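Meeting Notes > Software > Manipulation
April, by the notes desk
Print | E-mail this page

Lendeck software sync, fridge task. Started 9:30, prior minutes ok'd.

1. Planner (Katum)
New Katum build on the robot. Reach into the top compartment now planned as one motion, torso included. Solve limit stays at 300 ms. Cable bundle is not in the collision model, agreed to add a rough capsule for it.

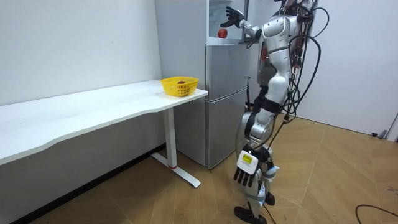 Hand over the apple, upper compartment open.

Fingers spread too early on approach. Move the preshape later, try 34 mm clearance off the shelf. Door edge gets its own padding value, stop sharing the shelf one.

2. Head camera blur
Detector loses the apple whenever the arm swings across the view. Frames like the one below still go into the tracker at full weight, they shoudn't. Vamau to get a blur score per frame, tracker coasts on the last good pose.

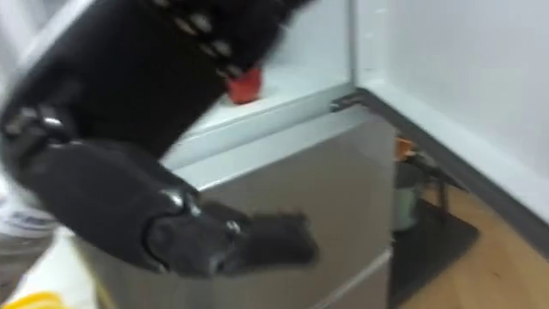
3. Basket and grasp labels
2,562 frames labeled so far. Lattice sides still break the depth, holes read as table. Use the rim only for basket pose. Touching apples get merged into one mask, need a split step before grasp ranking.

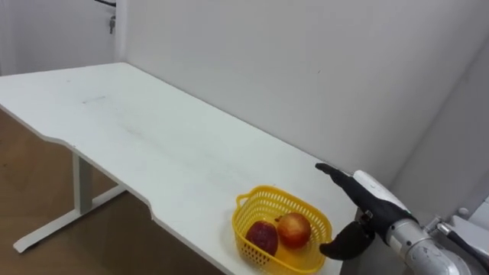
Hand beside the basket, two apples inside.

Thumb clearance to the basket end not checked at all right now. Add to grasp scoring, reject dont penalize.

4. Fridge state
Door-state classifier wants the closed case, we have mostly open ones. Plain gray front gives few features so the seam strip between doors is the best line to fit. Target 1,000 closed frames before retrain. 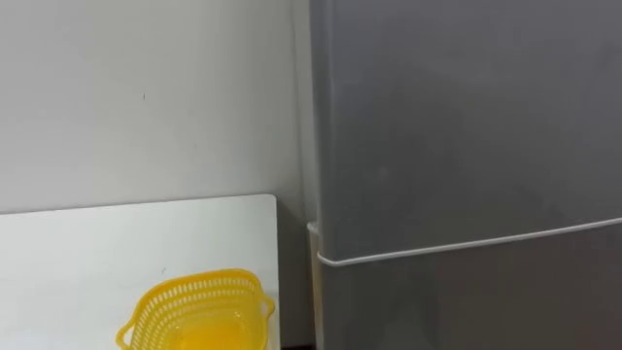
Kokkonen objected that a seam fit will drift once the head tilts, and asked for the head joint angles to be logged with every frame before anyone collects more. Agreed. Logging patch goes first, collection after.

5. AOB
Replay tool crashes on long logs, ticket open. Closed 10:20.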